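Household Recycling at the Brevent Building: A Resident's Notes

March 7, 2024

The building in which I live adopted a revised recycling arrangement at the start of the year, and I have been asked by several neighbors to set down what it requires. I do so here in my own capacity, as a resident of seven years' standing.
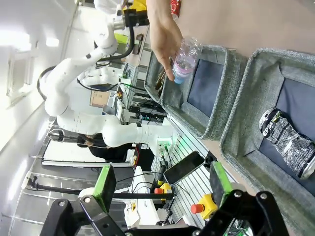
The former arrangement had a single chute on each landing, into which everything went together. The collection contract passed to Zesmont in January, and Zesmont does not accept mixed loads. Residents are therefore expected to separate their materials at home and carry them to the ground floor, where the containers stand beside the entrance to the Parkeo garage. The chutes remain open for general waste only.

Plastic bottles and metal cans are collected on one schedule, glass on another. Bottles should be emptied before they are brought down. Caps may be left on. The notice in the elevator states that labels must be removed, but I wrote to Zesmont on this point and received a reply confirming that labels may stay. The notice has not yet been corrected.

Cans may be crushed or left whole. In my household we crush them, having a small kitchen and very little patience for a full bin. Readers who return cans for a deposit elsewhere should check first, as some machines will not read a can that has been flattened.

Glass has caused the most difficulty. The glass container is emptied every 20 days, and during the winter holidays it was full well before the truck arrived. A number of bottles were left on the floor beside it, and two were broken. Stela Bratu, who manages the building on behalf of Coman, has requested an additional collection beginning in April. Until that is confirmed, I would ask that glass be kept at home whenever the container is full. Drinking glasses, mirrors and oven dishes do not belong in it at any time.

Paper and cardboard go in the wide container nearest the garage door. Boxes must be flattened. Pizza boxes are accepted if the grease is confined to one side, which may be torn off and put with the general waste. I had assumed for years that the entire box was refused.

The matter of charges was raised at the last residents' meeting. Each apartment now pays 65 a year toward collection, billed in 2 installments with the water account. The amount is the same for all apartments regardless of size, a decision with which I disagree and about which I have written to Coman separately. My letter concerned the single-person apartments on the upper floors, whose occupants produce very little and pay as much as a family of five.

Batteries and light bulbs are not covered by the contract. The hardware store across the street takes both during opening hours, at the counter on the left.

Corrections to any of the above may be sent to me through the comments, or left in my mailbox in the lobby.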